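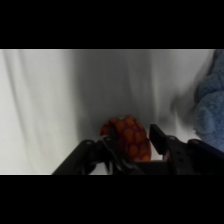
自遮挡掩膜这件事拖了好久，这两个星期总算静下心来从头理了一遍，趁脑子里还热着赶紧记下来，免得过一个月回头看代码又要问自己当时到底怎么想的。先说问题出在哪儿：Mamov 的分割模块一直把夹爪自己的一部分当成目标的一部分，尤其是目标颜色里带深色的时候。橙色带暗红纹的这个小东西就特别典型，左边那个弯钩状的尖端和主体之间凹进去一块，几乎是黑的，正好落在夹爪左关节的上方，分割网络一看，黑挨着黑，顺手就连过去了，出来的轮廓从橙色的身子一路长到左指的关节上。再加上它左下部分本来就藏在左指后面，底下又被中间那根深色横梁挡住，真正能看到的边界只剩上面那道弧和右边鼓出来的一侧。拿这么一点边界去拟合主轴，能不歪吗。

我最早的办法很偷懒：拿一张夹爪张开的静态图，手工描一圈，存成固定掩膜，凡是落在里面的像素一律丢掉。张开的时候挺好用，可是一旦开始合指，手指就走出了那一圈，掩膜变成了摆设，甚至更糟，把本来该看见的布和目标也给遮掉了。后来改成存好几张，按开度挑最近的那一张，也就是稍微体面一点的偷懒，两张之间的开度还是会露出一条黑边来。那条黑边很细，平时看回放根本注意不到，只有把轮廓叠上去逐帧看，才会发现主轴在那儿一跳一跳的。

现在的做法是从关节角直接把连杆模型投影到图像里，每帧现算。流程写在这里，给以后接手的同事看：读开度，做正运动学，得到外侧连杆、手指和横梁在夹爪坐标系里的位姿，再用手眼外参和相机内参投到图上，填充，最后往外膨胀一小圈。听着没什么，真正做起来全是坑，下面一条一条说。

第一个坑，时间戳。图像和关节角走的是不同的话题，我一直默认它们是对齐的，回放的时候掩膜总比手指慢半拍，我还以为是投影矩阵错了，查了一整个下午的外参。最后在日志里把两边的时间戳打出来一比，图像的时间戳打在接收端，比曝光晚了 30 毫秒。夹爪合得慢的时候看不出来，合得快的时候差得就很明显了。改法是在图像节点里把这个延迟减掉，然后对关节角做线性插值，取曝光时刻的值。补偿量写在参数文件里，没有写死在代码里，换相机的话请一定重新测，测的方法我放在工具目录的说明里了：让夹爪来回做慢速正弦运动，扫一遍补偿量，看哪个值让掩膜边缘和图像边缘重合得最好。

第二个坑，黑边。我们进网络之前会把宽幅图补成固定比例，上面一条黑，下面一条黑，这是很早以前定下的预处理，大家都习惯了，习惯到我投影的时候完全忘了它的存在。投影用的是原图内参，画在了补过黑边的图上，所以整个掩膜在竖直方向上偏了一截。更好笑的是我居然先用外参把这一截“标定”掉了，外参里多出来一个说不通的俯仰角，图像中间看着对，越往两侧越不对。教训是：凡是动过图像尺寸的地方，都必须同时产出一份对应的内参，跟着图像一起往下传。我已经把预处理函数的返回值改了，现在它不光返回图，还返回变换，谁要是只接图，类型检查会直接报错。可能会有人嫌烦，先跟大家赔个不是，不过我宁可大家在编译的时候骂我。

黑边还有另一个副作用，就是统计量。原来自动阈值是在整幅图上算直方图的，上下两条纯黑进去以后，暗部的峰被抬得很高，阈值往下掉。白布上看问题不大，遇到画面里本来就有大片阴影的时候就麻烦了。现在直方图只在有效区域里算，有效区域等于去掉黑边再去掉自遮挡掩膜。改动只有几行，效果比我预想的大得多，改完我还特地把旧版本切回去又跑了一遍，怕自己弄错了。

第三个坑是阴影，这个我还没完全弄好，老老实实写在这里。布面中间那一大片深灰的阴影，从上头一直压到目标后面和左关节后面，左边界是糊的，慢慢从灰过渡到米白，右边界却相当利落，几乎是一条竖线。边缘检测对左边没反应，对右边反应很大，于是候选抓取里经常冒出一个莫名其妙的、贴着阴影右边界的竖直方向。旁边又正好有一道浅色的竖褶，一明一暗凑在一起，怎么看都像一根细长的东西。我试过转到色度空间里去做，白布和阴影在色度上差得不多，橙色倒是跳得很干净，这条路是通的；可是暗红的那些纹路，饱和度在暗处就不可靠了，斑块之间会断开，出来的是一串橙色的小岛。闭运算的核开大一点能连起来，再大一点又会把尖端和主体之间那块凹处填平，而那块凹处恰恰是我想保留的形状信息。目前折中的方案是先用橙色斑块当种子，再按掩膜后的边缘做受限生长，生长不许跨过自遮挡掩膜的边界。凹处现在能保住大半，顶上那一小片黄绿色的有时候收得进来，有时候收不进来，对主轴影响很小，我就先放过它了。

蓝色的那团毛绒东西也要说两句。它靠在右边，只露出左侧一部分，毛面灰蓝相间，像毛巾那种质感，分割网络对它的意见极其多变，这一帧说是一个，下一帧说是好几个，大概是那几道深色的折痕在捣乱。以前我们不太管非目标物体，觉得只要目标分得对就行。但是规划那头要拿它做避碰，Lasside 每次收到的障碍数目不一样，就会反复重规划，手臂走走停停，看着特别犹豫，有一次来参观的人还以为它在思考，我也没好意思纠正。我的处理是在感知这边加了一层合并：相邻、颜色接近、并且一起碰到图像边界的区域，一律并成一个障碍，再给一个保守的外扩。对避碰来说，宁可它是胖胖的一整团，也别是几块挤在一起还时有时无的碎片。外扩的量由规划那边给，感知不自己拍脑袋，接口上多了一个字段，文档我补好了。

这里顺便记一下跟规划那头讨论的结果，怕以后说不清楚。大家的共识是：感知输出的障碍要带一个“被画面截断”的标记。碰到图像边界的东西，我们只知道它在画面里的这一部分，外面还有多大完全不知道，Lasside 收到这个标记以后，会把截断方向当成不可通行，直到有别的视角补上为止。刚开始大家担心这样太保守，手臂会哪儿都不敢去，试下来还行，因为接近动作大多是从上往下的，横向走得本来就少。只有收手以后往右平移那一段受了影响，绕得远了一点，看着有些啰嗦（跟我写笔记一个毛病）。

再说验证。我把手头攒的 116 段回放全部重新跑了一遍，都是在 Plistolham 那边的台子上录的，有平布，也有皱得厉害的布，新旧两版用同一个种子，除了掩膜和直方图以外什么都没动。比的是主轴角在相邻帧之间的跳变，超过门限就算这一段不合格。新版有 80 段从头到尾没有超过门限，剩下的我还在一段一段地看，初步印象是毛病集中在两类情况：一类是强阴影，就是上面说的第三个坑；另一类是手指已经很靠近目标，能看到的轮廓实在太少，这时候换谁来拟合都不稳。后一类我不打算在单帧里硬做了，打算在接近阶段给主轴估计加一个随遮挡比例变化的权重，遮得越多，越相信之前的估计，越少相信当前帧。滤波器的框架已经搭好，权重曲线还是我随手画的，别当真。

标注的事也啰嗦两句。要对掩膜做定量评价，就得有真值，我在 Imrie 里标了一批，标得眼睛都花了。图本来就软，边缘糊糊的，手指和外侧连杆之间那一小块透出布来的浅色开口，到底该从哪一个像素算起，我自己标两遍都能标出不一样的结果来。后来定了个规矩，糊的那一圈统一标成“忽略”，评价的时候不计分，这样争论一下子少了很多。关节上那几颗浅灰色的圆形紧固件倒是帮了大忙，它们在深色的零件上比较显眼，位置又跟连杆固定，我拿它们当检查点，看投影圆心和图里的圆心差多少，比比对整个轮廓直观多了。Imrie 里我给它们单独建了一个点标签，标的时候左右要分清楚，右边手指上还有上下排着的小黑孔，别把孔标成紧固件，我自己就标错过，导出以后右侧误差莫名其妙地大，白白高兴不起来了半天。

还有一处没想明白，先存个疑。右侧指尖下面、深色连杆旁边，有窄窄的一条发粉的灰，颜色很淡。我不知道它是布上的反光、别的什么，还是图像处理带出来的色偏。它不在掩膜里，也不像布的颜色，种子生长偶尔会往那边探一探，好在跟橙色主体之间还隔着一小块亮亮的布，长不过去。我加了一个最小饱和度的门，暂时挡住了。要是哪位同事在别的回放里也见过这种颜色，麻烦把段号留给我，我想凑几个一起看。

关于耗时。每帧投影加填充比读一张存好的掩膜当然要慢，我原来有点担心拖累控制环，后来把连杆模型换成了简化的凸包，外侧连杆那种粗粗的斜杆用凸包完全够，手指的形状复杂一些，我拆成 2 个凸包拼起来，贴合得不错。投影放在单独的线程里，控制环只读最新的结果，读不到新的就用上一帧的，并且把“过期”标志置上。这里有个小小的提醒：过期标志现在只是打日志，控制那头还没有用它做任何事情，所以万一感知线程卡住，控制器会很安心地拿着旧掩膜一直走下去。这个我不放心，已经记到待办里了，在它做完之前，请大家跑实机的时候把接近速度的上限留在低档，手放在急停旁边。

控制这边也改了一点点东西，趁便写上。合指的触发条件原来只看目标中心是不是落在两指之间，现在多了一条，要求可见轮廓到左右两指的距离差不能太大。像手边这种姿态，目标明显偏在左指这一侧，右边那块方方的黑指尖还离得挺开，旧条件一样会放行，合下去就是左指先推着它走。新条件会让规划先给一个横向的小修正再合。修正量有上限，单次不许太多，怕的是轮廓估计错了还一路追过去。修正方向用的是图像水平轴，没有考虑手腕转角带来的耦合，严格说来不对，小角度下先这么用，大角度的话请自己当心。

给以后的自己和要用这个分支的同事留一份杂乱的清单，想到哪儿写到哪儿：

参数文件换了格式，旧的读进来会报错，转换脚本在工具目录里，跑一次就好。

掩膜膨胀的半径别轻易调小，我知道看着会吃掉一点目标的边，但那一圈是留给外参误差和插值误差的，调小以后关节处马上又会漏黑边。

调试视图里按空格可以在“原图”“掩膜”“生长结果”之间切换，三种叠在一起看会花，我自己喜欢一种一种看。

重新装过夹爪以后必须重做手眼标定。上回拧紧以后我觉得“应该没动”，结果检查点整体偏向一边，又搭进去一个晚上。

回放目录请不要直接在里面改文件名，Imrie 是按文件名找标注的，改了名它就认不出来了，标注还在，只是像没标过一样，看着很吓人。

接下来的打算：10月先把过期标志接到控制器里，这一条优先级最高；然后回到阴影那一块，想试试用相邻帧的运动来区分，手腕动的时候，相机和夹爪是一起动的，夹爪投下来的影子和布上固定物体的影子在图里的走法应该不一样，也许能分得开，也许分不开，试了再说。权重曲线要用那批不合格的回放正经拟合一下。还有合并障碍的那层逻辑，目前颜色接近的门限是对着蓝色毛绒那一团调的，换成花色杂一点的东西多半会失灵，需要找几样不同的来试，谁柜子里有闲着的毛绒玩意儿，欢迎往台子旁边的箱子里放。

分支已经推上去了，还没有合进主干，想先请大家在各自的回放上跑一跑，哪怕只跑一两段也好，有什么奇怪的结果直接把段号写在这页下面，我会一条一条去看的。

27/09/2019 记

补一句：刚刚又翻到旧版静态掩膜还被夜间测试引用着，所以夜里的报告这几天先别看，我改完引用再重新打开。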